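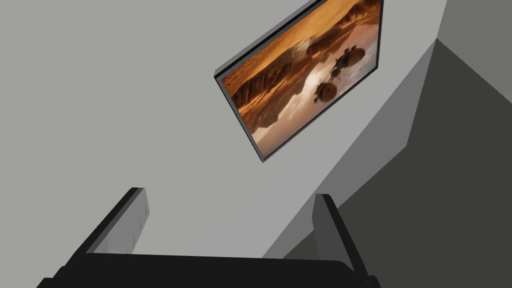
Wrist view in the simulator, gripper open, desert picture on the wall.

Remote Demo Checklist — Wadow sim room
Checked by: Geum-ok Pyo, 26th November

1. Stop key tested from the operator's seat. OK
2. Fingers open and close evenly. OK
3. Hand controller lag under 300 ms. Measured 127.

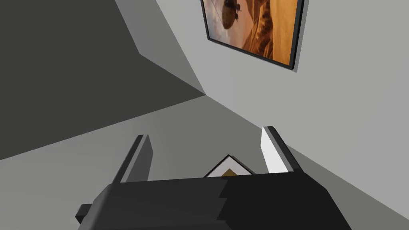
4. Arm holds still when the controller is set down. Slight drift — Isauro Trujillo to re-zero it before the next run.
5. Speed cap on. OK
6. Recording starts before the first move. Failed on run 7, file deleted.

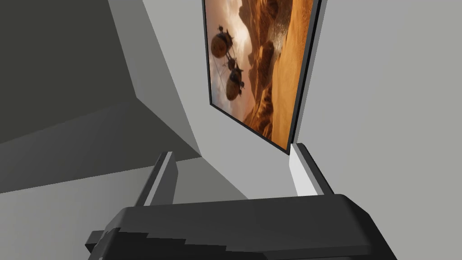
Open fingers, with the airship picture beyond.

Comment: repeat item 4 after the re-zero.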